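Small Kitchens, handout 6: where things live on the counter

Okay, last time we drew our counters on paper. I did mine with the old Flandell floor plan and got it wrong twice, so don't worry if yours is messy! This week is about the big stuff, the boxes and ovens that eat up space before you've chopped a single onion.
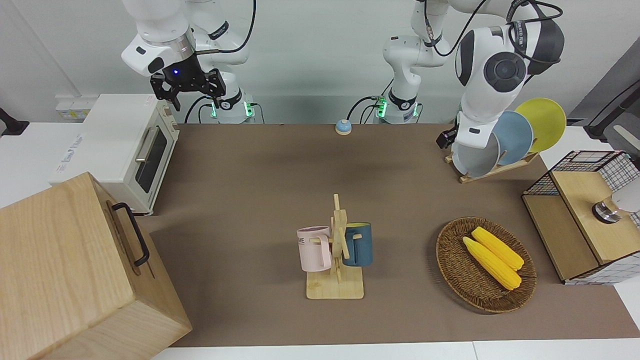 My rule, which I stole from Lorcan Ó Gríofa when we both taught at Fukdale, is to start with whatever has a door. Doors need room to swing and they need a person standing in front of them. Knobs count too (people forget the knobs). With the cream-white toaster oven they're on the side panel facing the middle of the table, so I'd keep that side clear and put the tall jars someplace else. Same goes for drawers.

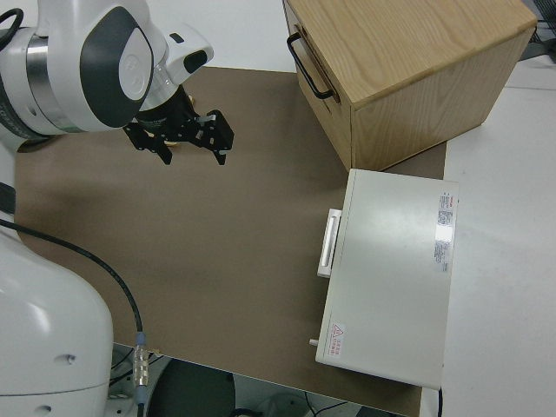
Handles and Pulls

Read the Varneck chapter first, it's short. Then think about which way each handle points. A black metal one on a light wooden box is easy to spot, a white one on a white box less so, and I tend to grab at those with my elbow out. Mark every handle on your plan with a little arrow. Bring the plan in July, plus the Murthy worksheet if you've finished it.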